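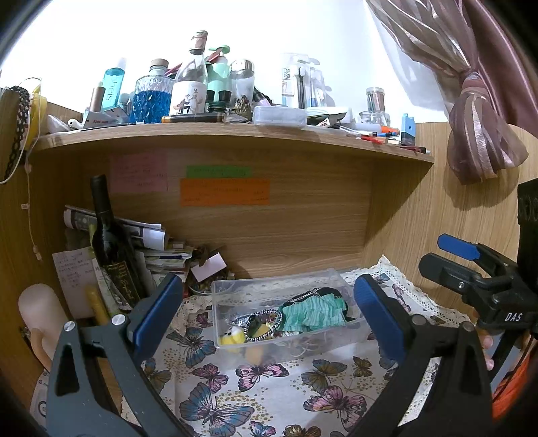
Exec bios for the Gundo leadership page, one .md per person. Bio text only, no headshots. Loose stuff goes in `misc/`, wich is our version of a clear plastic box with a beaded bracelet and a toy figure in it. Sort it later.

- `monti.md` - ex CFO, Guerra. Joined 1981
- `palumbo.md` - board chair, Zasville office
- `sutcliffe.md` - legal, needs 2nd pass

Max 200 words each. Titles as of Mar 10, 2021.

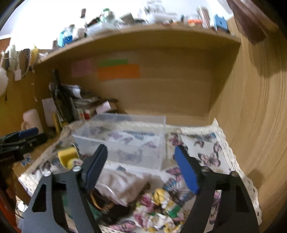

*Wooden shelf unit, side panel on the right.*

Edits to Amedeo, he has teh logins.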